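Nasska Mug Tree

We've carried a mug tree in one form or another for as long as the kitchen shelf has been part of the shop, and this is the one I kept going back to at home before I ever thought of selling it. It's plain, it stays put on the counter, and it gives you back a whole cupboard shelf, which in a small kitchen is worth more than you'd think (mine now holds the rice and lentils!).

The Nasska comes unfinished, with no varnish and no stain. Some customers like to leave it that way and let it darken over the years, and others rub in a little food-safe oil the first weekend. I've done both and couldn't tell you which I prefer. Please do keep it out of the dishwasher, though - a damp cloth is plenty, and then let it stand in the open air until it's dry.

Light cups and heavy mugs can share the same tree. If you're hanging the big stoneware kind, put one on each side as you go so the weight stays even. My sister has hers by the back door with the kids' plastic cups on it, and they help themselves all summer long.

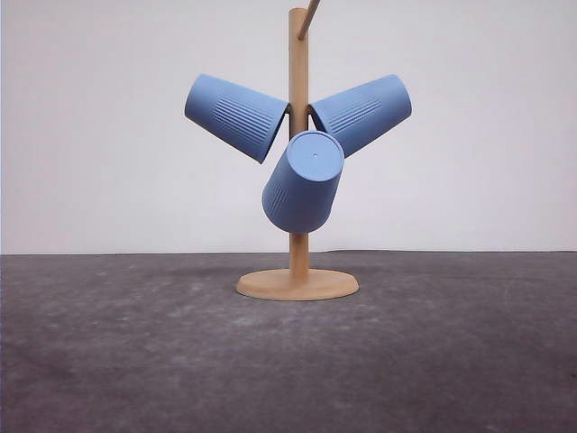
Details and ordering

Height: 40 cm
Material: solid wood, unfinished
Assembly: the pole screws into the base by hand, no tools
Item number: 93

Orders leave us within three working days. If you'd like yours wrapped as a gift, just say so in the notes box and I'll tuck in a card with whatever message you want on it. Returns are fine as long as it hasn't been oiled.

Goes nicely with

Omoto stoneware mugs, in cream or slate
Jaiswal cotton dish towels, set of 3
Civa wood oil, small bottle

The Omoto mugs are running low in cream and the next delivery isn't due until September, so do write to me if you want a pair put aside - I'm happy to hold them for you.

Ritu Solanki
Page updated 6/27/24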